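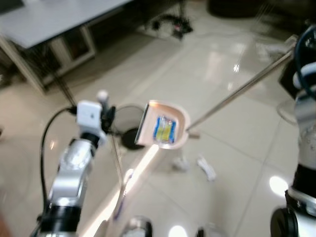 6 min read

Ticket: Booking calendar shows the hall as free when it is not
Product: Kovley Bookings, hosted
Opened by: Sevim Kırmızıgül, Mollorer Rooms
Priority: Normal (I asked for High, and the form changed it back)
Status: Resolved, after a fashion

Original report

We hire out four rooms by the hour through Kovley. Since the update at the start of December, the large hall shows as free every evening from 18:00 onwards, whatever has been booked into it. The other three rooms are fine. I found out when two parties met in the doorway, one of them carrying a cake and the other carrying a tuba. Both had confirmation emails. Both emails were very cheerful.

Steps to reproduce:
Open the public calendar.
Pick the large hall, any evening.
Observe that it is free.
Open the admin calendar and observe that it is a choir.

Expected: choir.
Observed: a green box saying "Available! Grab it now".

Browser: all of them. I have tried it on the office computer, my phone and my sister's tablet. I have cleared the cache so often that I no longer stay logged in to anything, including the bank.

Reply from support, 09:40

Thank you for reaching out! Please try clearing your cache.

Update from Sevim, 09:52

Please see the paragraph above, the one with the bank in it.

Update from Sevim, 11:15

Some things I have tried while waiting, so that we needn't go through them one at a time.

Turned the hall off and on again in the room settings. It came back with its old name, from before the refit, and lost its photograph. The green box survived.

Made a test booking for the hall at 17:30. Blocked correctly, and shown as taken on the public side. Made another at 18:00 and the public side took no notice. So whatever is wrong starts at 18:00 exactly, and 17:59 is safe, should anyone want to hold a wedding in one minute.

Copied the hall as a new room called Hall Test. Hall Test works perfectly at all hours. Within the afternoon somebody had booked Hall Test for a christening, so I have had to keep it.

Exported the bookings. The file has 400 rows and stops. We have a good many more than that. I don't know whether this is part of the same fault or a separate treat.

Reply from support, 14:20

Hi Sevim, the export limit is by design. You can export the rest by choosing a later start date. Regarding the hall, could you tell us whether you use any add-ons?

Update from Sevim, 14:31

Two. Minau, which sends the door codes, and Tatlı, which takes the deposits. Both were switched on long before the trouble started and I haven't changed a setting in either. Minau has gone on sending door codes to everyone who books, so at 18:00 there are now as many as three sets of people who can all let themselves in. As a door system I can't fault it.

Update from Sevim, 16:05

I turned Minau off for 20 minutes during a quiet patch. No change to the calendar. Turned it back on and it sent every upcoming hirer a fresh door code, plus a note saying the old one had expired. It had not. Replies are still arriving.

I then turned Tatlı off. The public calendar corrected itself at once. Choir, tuba, the lot, all showing as taken. Turned it on again and the green box came back after 6 minutes. I did this three times to be sure and have been sent three invoices for reconnecting.

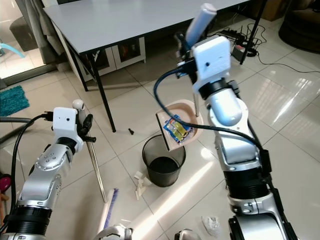
Does switching the deposit add-on off cancel deposits people have already paid?
Deposits already taken stay with the booking, and the hirer sees no change. New bookings go through without asking for one until the add-on is switched back on.

Reply from support, next morning, 08:55

That is very helpful, thank you. We have passed this to the team who look after pricing rules. Do you have an evening rate set for the large hall?

Update from Sevim, 09:10

Yes. It goes up at 18:00. I had not put those two facts side by side and I would rather we didn't dwell on it.

Reply from support, 10:30

We believe we have found the cause. When a room has a second rate, Tatlı asks Kovley for a separate "price slot" to attach the deposit to. Since the update, Kovley has been treating that price slot as a second copy of the room, and the copy has no bookings in it. The public calendar shows a time as free if any copy of the room is free. Your other rooms have a single rate and so were not affected.

Workaround: delete the evening rate, save, then add it again with a start time that differs from the old one.

Update from Sevim, 10:48

Done. The evening rate now starts at 18:01. The calendar is right on both sides and has stayed right through a reconnect (fourth invoice). The rate card on the noticeboard says 18:00 and will go on saying so, and if a hirer wants to argue over the minute they are welcome to it.

Update from Sevim, 11:30

For anyone else who lands here by searching, this is the clean-up I had left afterwards.

Double bookings already accepted are not undone by the fix. You have to find them yourself. Sort the admin calendar by room and start time, and look for pairs. I had 57 emails to write. Most people were kind. The tuba has moved to a different evening.

Check the reminders too. The cancelled half of each pair still gets a reminder the day before unless you untick it by hand, under Messages, then Scheduled, then the tiny arrow.

If you made a copy of the room to test with, hide it before you save it.

Reply from support, 15:15

We're so glad this is sorted! A permanent fix is planned for a future release. I've asked billing to look at the four reconnection invoices. Would you mind rating your experience today?

Update from Sevim, 15:22

The rating page says my session has expired and asks me to clear my cache.

Ticket closed by system.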